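3. Recording protocol and acceptance rules

3.1 Why written rules were needed

The first part of the Plurunar collection was made without a written protocol. Every operator had been trained by the same person, and we believed that this was enough. When the recordings were put together in February, we found that it was not. Some operators began to record with the fingers already closed, some began with the hand still moving, and two of them had a habit of moving the tray between attempts to make the reach more comfortable. None of these choices is wrong alone. Mixed together in one set, they made the start of each recording so different that we could not compare operators with each other.

The rules in this section were written to remove these differences. They were first drafted by Ülle Vaher as a single page for the operators and were later extended by the authors. We call the complete text the Lill rules, after the name of the folder in which they were kept. The version described here is the one in force on October 1, 2023, and all figures given below refer to recordings made under it.

We want to be clear about the scope. The rules concern hand-held gripper tools used by a person on a table. They do not concern the safety of powered arms, for which other documents exist and must be followed. They also do not say which tasks should be recorded. A laboratory may accept the rules on the start state and leave out the rules on annotation, or the opposite, but it should say so in its data sheet.

3.2 Rules for the work surface

The surface must be level and must not move when the operator leans on it. We do not demand a certain colour or material. An earlier draft asked for a matt cloth on every table, but the operators disliked it, as the cloth formed folds and small objects were caught in them. The present rule is that the surface is used as it is, and that its type is written in the session sheet before the first recording.

Reflected light is treated in the same manner. A bright area on the table is permitted if the finger edges and the borders of the task objects can still be followed by eye. If they cannot, the operator changes the lamp or the side of the table, and makes a new session sheet. Correction of brightness after the recording is not permitted in the raw set.

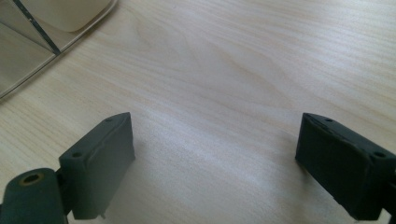
Containers and trays have to be in place before the recording starts and they stay in place until it ends, unless moving them is the task. We allow a container to be only partly inside the view. This point was discussed for a long time. One of us wanted the full outline to be visible in every start state, so that its position could be measured directly. The difficulty is that a wrist-mounted view moves with the hand, and a rule of full visibility would force the operator to start from an unnatural height. We decided that natural posture has the higher priority. The position of the container is instead taken from the session sheet, where its nearest corner is marked on a grid.

Transparent and translucent containers need additional care. Their edges are weak in the image and the surface behind them is visible through the wall, so that annotators often draw the border in different places. For such containers the annotator marks the rim only, and leaves the walls without a label. Anything inside is labelled separately, and if its type cannot be decided from the view, the label "unknown, inside container" must be used. Guessing from the task name is not allowed.

3.3 Rules for the start state

A recording has to begin with an open and empty gripper. Open means that both inner faces are visible or can be judged from the visible edges, and that there is free surface between them. Empty means that no object is between the fingers, also not one which is only lying on the table in the gap. The second condition was added after a review of 146 early recordings, in which we met several cases where the object was already standing between the fingers and the approach was therefore missing.

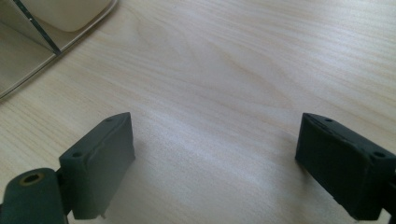
The operator holds this state for two seconds. During this time the hand may show small natural movement, but it must not begin to travel towards the object. We tried a longer hold as well. It gave no better agreement between the annotators, and the operators reported that their wrist became tired before the end of a session.

It is not required that the two fingers are symmetrical in the view. With a hand-held tool, one finger will often sit nearer to the middle than the other, or one will be cut by the border of the image while the other is nearly complete. A reviewer shall not refuse a recording for this reason. A recording shall be refused when one finger is missing from the view completely, or when a cable, sleeve or loose strap covers the gap.

Before each session the operator also inspects the tool. The inspection covers the finger pads, the screws and the joints, and is done by hand and by eye. Small marks on the pads are accepted and noted. A pad which can be turned with two fingers, or a joint with play that the operator can feel, is not accepted, and the tool goes back to the workshop. The Grinetti checklist, which we adopted with small changes, puts this inspection at the end of the session. We moved it to the beginning, as a fault found at the end makes the whole session doubtful. 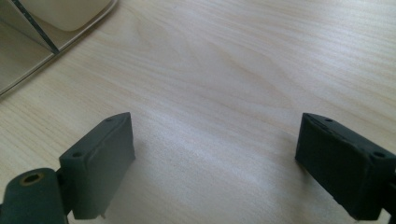
3.4 Repeated start states

Operators were asked to record a short start state also when the attempt was later cancelled. These short recordings look almost the same to a person who scrolls through the set, and several reviewers proposed to delete them. We advise against it. They show how much the hand position varies when the operator believes that it does not vary, and this is a quantity which cannot be recovered from successful attempts only.

The rule is therefore that a cancelled attempt is kept, is marked as cancelled by the operator, and receives a reason from a closed list. The list contains "object not ready", "hand not steady", "tool fault" and "other". When "other" is chosen, a free text of at least one sentence is necessary. Cancelled attempts are excluded from training by default, but they are delivered with the set.

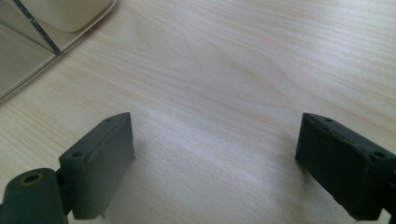
Figure 3. Start state with the gripper open and the space between the fingers empty. A transparent container is partly in view at the upper left.

3.5 Review and refusal

Each recording is reviewed by one person who was not the operator. The reviewer looks at the start state, the end state and one moment chosen freely between them, and compares these with the session sheet. Under the present rules 1,140 recordings were reviewed, and 217 of them were refused at the first reading. The most common reason was a start hold which was too short. The second was a session sheet that did not agree with the view, usually because a container had been exchanged during a pause and the sheet had not been renewed.

We do not consider this share of refused recordings as satisfactory. It was higher for operators in their first week, and this suggests that the rules are understood more slowly than we expected. At Grikero, where the same text was tried with another group, the operators received a printed card with only the start state rules on it and read the full document later. This seems a reasonable way and we have now taken it over.

A refused recording may be appealed by its operator once. The appeal is read by a second reviewer, who doesn't see the comment of the first. If the second reviewer accepts the recording, it enters the set with both decisions stored beside it.

3.6 Known weak points

Two of the rules are, in our opinion, not yet precise enough. The first is the rule on reflected light, which depends on the eye of the operator and on the screen used for the preview. A measured limit would be better, but the limits we tried refused many recordings that annotators could handle without difficulty. The second is the word "natural" in the rule on posture. Reviewers have understood it in different ways, and in the next version it will be replaced by a range of heights above the surface, to be measured before the session and written in the sheet.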